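The year I tried to learn soup

My aunt left me 318 recipe cards in a shoebox and not one of them tells you how long to cook anything. "Until ready," she wrote, in that lovely slanting hand, over and over again. Until ready! I was living in a rented flat in Drinlow with one decent saucepan, and I thought, right, I'll start with the soups.

I should say I am not a natural soup person. I like chewing. But there is a café in Hodgate, up the hill past the old station, where Raymonde Landry has been making the same four soups for as long as I've been going, and one wet August (it was a very wet August) I went in for a sandwich, had the leek one because the bread hadn't come, and walked home a bit changed. I went back the next day and asked her how she did it. She said, "You are in a hurry, I can see it from here," and went off to serve somebody else.

She was right, of course. I fry onions as if the house is on fire. So Raymonde gave me homework: one onion, a knob of butter, the lowest heat I had, and I wasn't allowed to leave the room or look at my phone. I lasted until the radio news and then I turned the gas up. 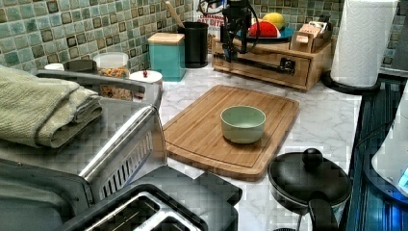 Stock was the next thing, and stock is where I nearly gave up. I'd always used cubes (I still do, on a bad day, and I'm not sorry) but the cards were very stern about bones, so I bought a bag from the butcher in Paltmont and spent a whole Sunday-ish sort of afternoon skimming. The flat smelt wonderful and then, by bedtime, it smelt like a coat. What helped was getting everything out before I lit the gas. I'm a great believer now in a clear bit of worktop, a bamboo board with a groove round the edge to catch the carrot juice, and a little green bowl for the peelings, so you aren't trotting to the bin every two minutes.

By the autumn I had worked through the leek, the split pea and something called Ladefoged broth, which I think my aunt named after a neighbour — it's mostly barley, and you need a nap afterwards. I took a jar of it up to Raymonde. She ate it standing at the till, added salt, ate some more, and asked if I'd used the cubes.

I had used one cube.

She let me have the rest of the leek recipe anyway, on the back of a receipt. The last line says "until ready".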